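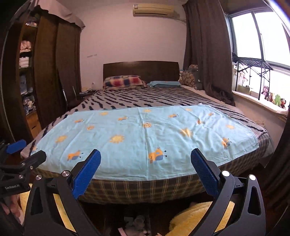
Light blue sheet with suns, laid over the foot of the bed

Lists > Eating Out > October 2019 > Thread
Prev | Next | Reply | Archive | Log in

Subject: Re: Vatano opening a second place?

Raluca Avram wrote:
> Has anyone been to the new Vatano on the corner where Buzatu used
> to be? The sign says dumplings, the menu in the window says
> flatbread, and the website says 404. I would like to know which
> one to be hungry for.

I went at lunch. The answer is flatbread, with dumplings "coming soon," a phrase that has been taped to the door since August. It's the same owners as the original Vatano, plus money from Endico, who gave us the salad counter with the turnstile.

You order at a screen, pick a base, then pick toppings until the screen gets tired of you. I had lamb, pickled turnip and a green sauce listed only as "green." The lamb was very good. The green was green.

They seat 400 if you believe the press release and considerably fewer if you own knees. The first 200 people through the door got a free tote bag. I was not one of them, and I'm at peace with that.

Trileo is supposed to be taking the unit next door for ramen. Go before then if you want to park.

Does anyone still have the Buzatu walnut cake recipe?

3 replies | 0 shares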